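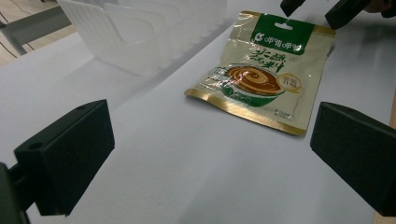

How do you get a pouch of hotpot dipping sauce to go smooth instead of claggy?

Squeeze it into a bowl, loosen it with warm water a spoonful at a time, and stir properly between each spoonful. Add your extras at the end.

2026-03-11
By the Nellau kitchen blog
170 shares

I've been buying these sauces in pouches for a good while now, mostly from the Haludon shop near the station in Ternport, where they hang on hooks by the noodles. The ones I go for have a bowl of swirly brown sauce on the front, and if you can't read the writing then the bowl is honest enough as a guide. Look for that sesame or peanut sort of brown. If it's bright red and full of chillies you've probably picked up a soup base, which is lovely but goes in the pot, and you will not enjoy dipping your cabbage in it (I speak from experience).

What you need

A pouch of sauce
A small bowl for each person, plus one bigger one for mixing
A kettle
A spoon and a pair of scissors
Spring onion, coriander, garlic, and a bit of vinegar or soy if you like them

Before you open it

Lay the pouch flat on the worktop and give it a good squash with the heel of your hand, working from one end to the other. Nut and sesame pastes tend to separate in the packet, so you can get a puddle of oil at one end and something like putty at the other. If mine has been in a cold cupboard I stand it in a mug of warm water for 5 minutes first and then do the squashing. Makes a huge difference in November, when my kitchen is basically a fridge with a cooker in it.

Tap everything down towards the bottom, then snip straight across the top. I used to cut just a corner off, thinking it would be neater, and then spent ages fighting half the sauce out through a tiny hole. Cut the whole top off and you can get a spoon in.

Mixing it

Squeeze the lot into the big bowl. Boil the kettle and let it sit for a bit — you want warm water, and boiling water can make the garlic in some sauces taste a bit odd. Add one tablespoon and stir.

It may well look worse! Sesame paste often seizes up and goes grainy with the first splash of water, and this is where people panic and tip in loads more. Keep stirring. Add another spoonful, stir again, and carry on until it drops off the spoon in a slow ribbon. I stop when it's the thickness of double cream. It gets thinner at the table anyway, from all the broth that comes along with the food. 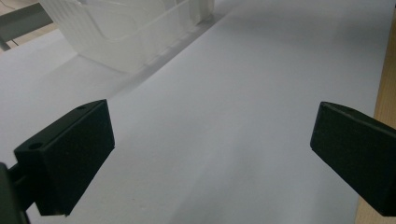
A reader wrote in after my last hotpot post to say that she never uses water for this at all, only a ladle of broth from the pot, and that water makes the sauce taste flat. I tried it her way at the weekend and I have to say it's very good. The one thing I'd watch is the salt. If your broth comes from a packet it's already salty, and so is the sauce, so taste as you go and swap back to water if it's getting a bit much.

For the pot itself I use 2000 ml of broth in my old Mollah casserole, which feeds four of us with a top-up halfway through. Take your ladleful out early, before the meat and the fish balls go in.

Extras

Put these out in little dishes and let everyone sort themselves out. I have chopped spring onion, a lot of coriander, and raw garlic grated so fine it's nearly a paste. A few drops of black vinegar cuts through the richness if you find it heavy. My own bowl also gets a spoonful of chilli oil, added last and hardly stirred so it sits in streaks.

Taste the sauce plain before you reach for the soy. Most pouches are seasoned already and I've ruined a whole bowl by being hasty.

Leftovers

Scrape any sauce that hasn't been dipped into into a clean jar with a lid and keep it in the fridge — check the packet for how long, or get someone to translate it with their phone. It'll stiffen up overnight. A splash of warm water brings it back, and then it's brilliant over cold noodles with some cucumber.

2 comments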